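The Long Business of Putting Things Away

By Tamsin Doolan

My grandmother kept her buttons in a biscuit tin, her string in a different biscuit tin, and her biscuits, for reasons she took with her, in the bread box. I thought of her a good deal in January, when I finally sat down to clear the big room at the back of our house, which had been a dining room, then a sewing room, and then (let's be kind) a place where things waited.

I called Floarea Rusu, who has been helping families sort out their rooms for 15 years, and she came over one gray morning with a thermos and no boxes at all. "Don't buy anything yet," she told me. "People buy the containers first and then they have two problems!" So we drank her coffee and looked at the blocks, the pencils, the chargers and the 1,000 small pieces of a jigsaw puzzle that my sons swear they will finish.

Floarea likes to begin with whatever is smallest and most often underfoot. In our house that meant the toys, and we spent most of the morning on the rug, making piles and then arguing, very pleasantly, over what belonged in which pile. My younger boy wanted everything sorted by color. His brother wanted it sorted by who had owned it first, and they went on about that right through lunch. 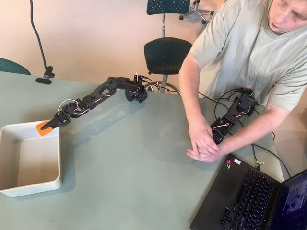
Bins are where I have changed my mind the most. I used to love a basket with a lid, the prettier the better, and I now believe that a lid is one more thing standing between a tired child and a clean floor. What I want is an open top, a plain color and sides tall enough that nothing hops back out. A white rectangular one with smooth walls does very nicely, and a little orange block shows up at its rim from clear across the room, so even I can find it without my glasses. I keep ours at the left end of the table, where the boys can reach.

The jigsaw puzzle, I should say, is still out. Floarea has promised to come back in the spring and have a word with it.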